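Re: [susgate-hosts] towels, unit 40

Kristýna Halás wrote:
> Guests in 40 want to know where used towels go. Floor or what?

Not the floor pls. Over the top of the shower glass, same as the white ones hanging now.

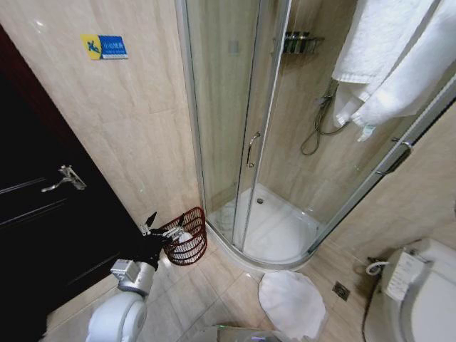 Bin liners came Saturday, box of 264. They fit the small red mesh basket by the shower, so no more grocery bags. Toiletries stay on the rack inside teh glass.
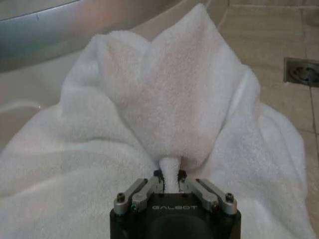
Pichler wants the laundry count by noon. Plain white terry like this one goes in his bag, colored stuff stays.

Florêncio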